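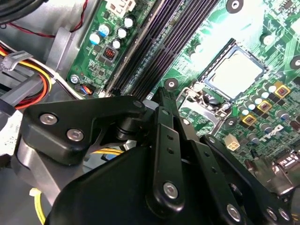 Teleop vs. hand guiding for RAM insertion

pwidmer
213 demos by remote control so far. The fingertip hides the base of the slots on approach, so I end up steering on the wrist view and guessing depth. Would hand guiding be better?

tpeltonen
Yes. You feel the latch. I got by with 20 demos on the Valtonen arm.

jalmont_r
Disagree. Your hand ends up in the camera view and the policy learns from that. Stay remote, cut the speed near the slot.

tpeltonen
Only if you grab the wrist – hold the forearm.

pwidmer
Forearm is out of reach on my bench. Will try 11 at low speed first.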